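Wed 23 August

The dehumidifier in the basement quit last week, so I spent two evenings working out whether to repair it or replace it. Notes follow, mostly for my own reference.

The old unit was a Grerholm, bought used. The compressor still starts. The fan runs at full speed on every setting, and the humidity reading sits at the same value no matter what I do. That points to the sensor or the control board. I pulled the cover, cleaned the sensor contacts, and got the same reading. A replacement board from Pilden costs more than half the price of a new machine, and it ships in December. I stopped there.

Before buying anything I wanted a decent number for the load. The basement is 800 square feet with a poured floor and one exterior wall below grade. Pale bare floors of that kind show very little until the moisture is well advanced, and mine is no exception. 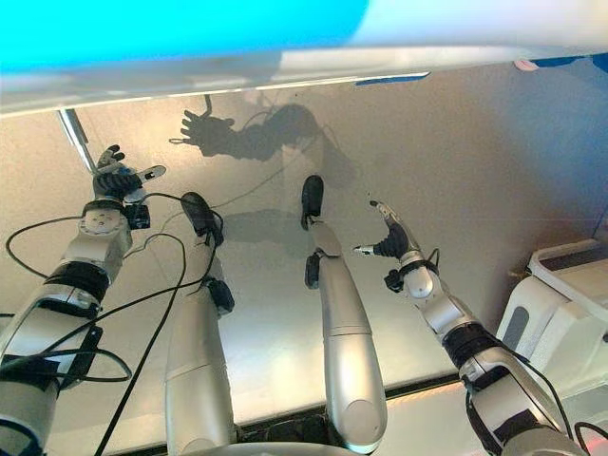 *Photo: Bunnag*

The cheap test is a square of clear plastic taped flat to the slab on all four edges and left overnight. If moisture collects under the plastic, it is coming up through the concrete. If it collects on top, it is coming out of the air. I set out 3 squares. Two were dry on both sides and the one by the exterior wall was wet underneath. A dehumidifier will manage that but won't cure it, so the downspout on that side is now on the list too.

For the replacement I compared two models. The Drimomia draws 400 watts and has a built-in pump. The other draws less but relies on gravity drainage, and my floor drain is on the wrong side of the furnace. The pump decided it.

Placement matters more than I used to think. The old unit sat in a corner behind shelving with its intake a hand's width from the wall, so it mostly dried its own air. The new one will stand in the open, on casters, so I can roll it out to clean the filter. 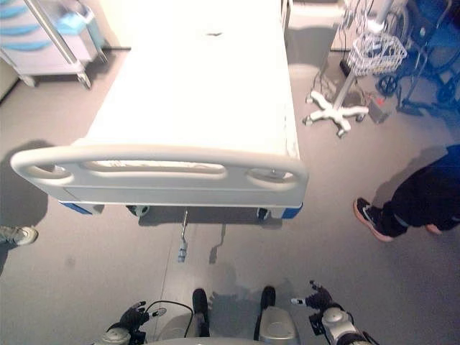 I also plan to log the humidity properly this time. A separate hygrometer goes at the far end of the room, away from the exhaust, and I'll write down the reading each morning before the furnace or the dryer has run. The built-in display only reports what the air is doing at the intake – good enough for switching the compressor, not much use for anything else.

The setpoint will be 50 percent to start. If the far corner stays above 60 after two weeks, I'll add a small fan before I touch the setting.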